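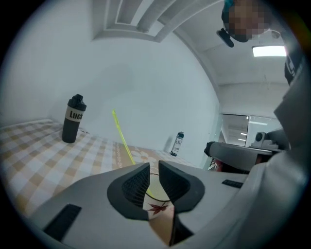
Count the failures by object and the results look different

Signe Hjaltadóttir
2026-06-15

Most papers on learned manipulation still report one number, the success rate. A policy was run so many times, it finished the task so many times, and the one divided by the other goes in the table in bold. I have reviewed a fair amount of this work and written some of it, and I think the single number has become a bad habit. It hides the part of the result that other people could use.

My argument comes from a small project we ran in Linutville last year, which we called Runlow. The data was collected with hand-held grippers. A person holds the tool, does an ordinary tabletop job with it, and the wide-angle camera on the tool records what happens near the fingers. There is no robot in the room during collection. The policy is trained on the recordings and later put on an arm that carries the same fingers and the same camera. Readers who work in this area will know the approach and its appeal. It is cheap, it is quick to set up in a new room, and the people doing it need very little training.

We ended up with 1,281 demonstrations of picking up and moving drinkware. A good share of them involved paper cups, some with a straw standing in them. After that we ran 126 trials on the arm and got a success rate we were pleased with. We wrote the draft around it.

Then Sólveig Ragnarsson, who had run most of the trials, asked to have the failures sorted by object before we sent anything out. It took her two afternoons. Nearly all of the failures were paper cups. Hard tumblers and bottles almost never failed. Our overall number was an average of something close to solved and something that was not working well at all, and the mix between them was set by whatever we had happened to put on the table. If we had brought more bottles, we would have had a better paper.

I want to be careful here, since none of this is a scandal. We reported what we measured. Anyone could have asked for the breakdown. But the draft as it stood would have told a reader that the method handles cups and bottles at a certain rate, and that reader would have been wrong about both.

The reason paper cups are hard is no mystery. A paper cup gives when it is squeezed. Soft fingers help, because they spread the force over a larger patch of the wall, but they also hide how much force is being used. A person holding the tool feels the cup start to give and eases off without thinking about it. The camera gets very little of this. From where it sits, a firm grip on a cup and a slightly too firm grip on a cup are nearly the same picture. The demonstrator has information that the policy never receives.

The straw makes it worse in a way I had not expected. It is thin and bright, it leans, and it reaches well above the rim. In our failed trials the arm often approached as if the straw were telling it where the cup was. When the straw leaned toward the left, the fingers came in too far to the left. I can't prove that this is what the policy had learned. I can say that when we took the straws out and repeated the same placements, most of those misses went away.

There are two common answers to all this. The first is that more data will fix it. That may be so. The people at Indlow, who collect on a much larger scale than we ever will, believe it, and their later results are better than their early ones. But more data of the same kind does not put the missing feeling of pressure into the recording. It may teach the policy a safe average grip for the cups it has seen. That would be useful, and it would still be a different result from the one we usually claim. We should find out which one we have, and one overall number can't tell us.

The second answer is that a breakdown by object makes the samples too small. With 126 trials split across 6 kinds of object, each line in the table rests on few runs, and a careful reader will not put much weight on any one of them. I accept that. The overall number has the same weakness, only less visibly, as it depends on a mix of objects that was never chosen for a reason. I would take a rough table over a smooth figure that I can't interpret. If the samples are too small, the fix is to run more trials, and trials are the cheap part once the arm is set up.

I have heard a third answer in private, which is that reviewers punish papers for showing weak rows. This one is true. A draft that says 90 percent gets an easier reading than a draft that says bottles are fine and paper cups are poor, even if the two describe the same experiment. Authors can't change that alone. Reviewers can, and I am asking them to. When a paper reports a single rate over mixed objects, ask for the rows. When the rows come back uneven, do not count it against the authors.

Other small things would help as well. Papers could list what else was on the table. Ours had tablecloths with checks and printed flowers, and bottles and tumblers that were never part of the task, and we kept no proper record of which clutter was out for which trial. The group at Laxdal now keeps a written sheet for every trial, and I wish we had done the same. We can't say if the pattern on the cloth mattered. I suspect it did, a little, for the white cups.

We rewrote the Runlow paper with the table by object on the second page and the overall rate in a footnote. The new set of paper cup trials starts in July, half of them with straws, and the sheets are already printed.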